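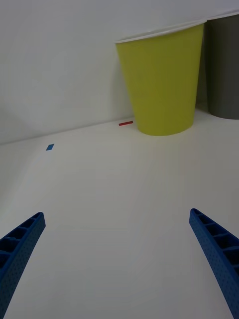
Wrist view, jaws open, facing the yellow-green cup

Gripper won't let go of paper cups after a long run, then flings them. Is this a finger problem or a driver problem?

Asked by Anca Dobre
1472 views

Hi all, first post, please be gentle. I have a small arm on a bench in my spare room with the ladder-type fingers on it (the blue ones, printed from somebody's shared file), and I've been having it pick up paper cups and stack them. Nothing fancy. It worked great for most of February and I was feeling pretty smug.

Now the fault. For the first stretch after power-up everything is fine. Then at some point it closes on a cup, carries it over, gets the open command, and the fingers just stay shut. No error. The arm waits out its delay and lifts away with the cup still in its teeth. A second or two later the fingers pop open all at once and the cup goes flying. Last night one landed behind the radiator, and the time before that the arm had already started its next reach and punched the second cup into the wall.

Things I've tried:

Swapped the cups. Same thing with a new sleeve of them.
Slowed the whole routine down to half speed. It takes longer to show up but it still shows up.
Re-ran the homing. Fixes it for a few cycles, then it's back.
Cleaned the fingertips with alcohol in case they were sticky. No change.

The gripper motor is a Sisinero, one of the little geared ones, and it's running off a Sumico driver board on the same supply as the arm. Grip current is set to 1220 mA because at the lower setting the cups used to slip. The motor case is too warm to keep a thumb on by the time the trouble starts, which I guess is a clue, but I don't know what to do with it. Also I would like to stop getting things thrown at me while I figure it out!

6 comments · Share

Ming-te Chow
Sounds like the fingers. Printed ones get tired and stay bent. I'd print new ones in something stiffer and see.
Share

Cheuk-hei Lam
Marked as helpful

I'd leave the fingers alone for now. Tired fingers get weak and floppy, they don't hang on and then let go with a bang. What you're describing sounds a lot like a driver that's going into thermal cutback. I had nearly the same thing on a Warelstead arm I bought used, and I spent two weekends blaming the code before I put a hand near the board.

My guess at what's happening: you're squeezing a paper cup with way more current than it needs, and you're holding that current for the entire carry. Motor and driver both cook. When you finally send the open command the driver has backed off and there isn't enough push to unload the gearbox, so the fingers sit there, loaded like a spring. Then it cools just enough, the limit lifts, the motor gets full current with a big position error to catch up on, and away goes your cup.

Easy check — put your meter or a temperature probe on the driver (on the heat sink, with the power off while you attach it) and let it run with no cup at all. If it goes for an hour without sticking, it's the load. If it sticks with nothing in the jaws, look at the gearbox for a chipped tooth or old grease.

Assuming it's the load, close at your current setting, then drop to a low hold once the fingers stop moving. Mine holds a cup fine on a third of the closing current. And put a limit on the opening speed so that even when it does let go late, it opens gently.

The part I'd fix first, before any of that, is the arm moving on when it has no idea if the gripper opened. A fixed delay is asking for trouble. Read the finger position back, and if it isn't open within your time limit, stop everything and kill the gripper power. Please also keep your face out of there, and don't reach in to pull the cup loose while it's live. I did that once and got a blood blister the size of a pea.
9 comments · Share

I-hsuan Yu
Agree with Cheuk-hei on most of it, except I wouldn't run the gripper and the arm off one supply at all. When the arm accelerates, the voltage sags and some boards reset quietly and come back up holding the last position. Looks exactly like a stuck gripper. Homing would clear that too, so it fits what you said. The heat is real, but you may have two problems stacked up. Scope the supply if you can borrow one. I used Mei-kuen Ko's, she's on here a lot and might chime in.

And do you have an e-stop you can reach from your chair? You didn't mention one.
Share

Anca Dobre
Update from me. Ran it empty for an hour like Cheuk-hei said and it never stuck. Then I dropped the hold current and got through the whole evening with cups, no flinging, and the motor is only warm now. I haven't done the separate supply yet, or the position check (I'm still reading the Lai library docs to see how you even ask it for that). No e-stop, no... there's a power strip under the desk. I'm ordering a proper button tonight.
Share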